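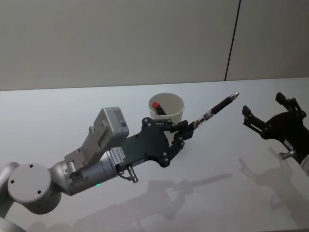

Catégorie : Postes de collecte > Deux bras

Zuston 2, poste de démonstration bimanuel

Passer un stylo d'une main à l'autre occupe un enfant de trois ans pendant une seconde environ. Le Zuston 2 est un meuble de belle taille, livré sur palette, dont l'ambition est d'enseigner la même chose à une machine. Nous le vendons sans rougir.

Le poste comprend deux bras montés face à face, leurs pinces à deux doigts, un plateau clair et mat, des panneaux de fond gris et une paire de bras maîtres que l'opérateur tient en main de l'autre côté de la cloison. L'opérateur bouge, les bras suivent, le logiciel Dreveda enregistre : positions articulaires, ouverture des pinces, flux des caméras, le tout sur une seule horloge. À la fin de la prise, une pédale. Pied gauche pour garder, pied droit pour jeter. Les droitiers jettent beaucoup la première semaine.

Pourquoi un stylo

Nos clients arrivent souvent avec des projets grandioses (plier une chemise, dresser une table, vider un lave-vaisselle) et repartent avec un gobelet en carton et quelques feutres. Le passage de stylo contient presque tout ce qui fâche : un objet fin, une prise qui doit laisser de la place à l'autre pince, un moment où les deux bras tiennent la même chose et où aucun ne doit tirer. L'ouverture de la seconde pince se décide avant le contact. Si l'opérateur la laisse grande ouverte jusqu'au dernier moment, le modèle apprendra à le faire aussi, avec un zèle touchant. S'il hésite, le modèle hésitera. Nous avons vu des politiques apprises reproduire fidèlement la pause café de leur professeur.

D'où la séance d'installation, assurée par Emerson Evangelista, qui passe une journée chez vous à regarder vos opérateurs travailler et à leur dire de ralentir. Il est compris dans le prix. Son déjeuner aussi, mais vérifiez le devis.

Ce qu'il faut prévoir en démonstrations

Pour une tâche de transfert simple, comptez 200 démonstrations retenues par objet. Un opérateur entraîné en produit près de 60 à l'heure, remise en place comprise, et cesse d'être fréquentable au bout de deux heures. Prévoyez des relais. Changez la position du gobelet entre les prises, changez l'orientation du stylo, changez de stylo. Une collection de 200 gestes identiques est une très belle collection et ne sert à rien.

Gardez aussi les reprises : une pince qui glisse, se corrige et réussit vaut mieux que la pédale de droite. Le logiciel permet de les étiqueter à part, avec un commentaire libre. Nous déconseillons les jurons, qui finissent dans les exports.

Plateau et éclairage

Le plateau mat évite les reflets. Il n'évite pas les ombres, et nous ne cherchons pas à les supprimer : les bras en projettent, elles se chevauchent, elles bougent avec eux. Les bureaux d'études nous demandent régulièrement un éclairage parfaitement uniforme. Nous le fournissons en option (rampe Batista) et nous signalons qu'un modèle nourri sous cette rampe s'affole ensuite au premier rayon de soleil.

Contenu de la livraison

Deux bras suiveurs avec pinces et caméras de poignet
Deux bras maîtres
Plateau, panneaux de fond, visserie
Double pédale
Licence Dreveda, 5 comptes opérateur
11 jeux de doigts de rechange (l'optimisme a ses limites)
Un gobelet et un assortiment de feutres, que vous égarerez

En option : rampe Batista, caméra de plafond, armoire de stockage Stuneck pour les données. L'armoire Stuneck fait du bruit. Mettez-la dans la pièce de quelqu'un d'autre.

Délai et reprise

La fabrication se fait à la commande. Les postes commandés avant octobre bénéficient des nouveaux câbles de pince, plus souples. Nous reprenons les Zuston de première génération s'ils sont complets ; un bras seul ne nous intéresse pas, même présenté comme « quasi neuf ».

Prix sur devis, installation comprise. Précisez la tension du local et la largeur de la porte la plus étroite sur le trajet, ascenseur inclus.

Dernière mise à jour de la fiche : octobre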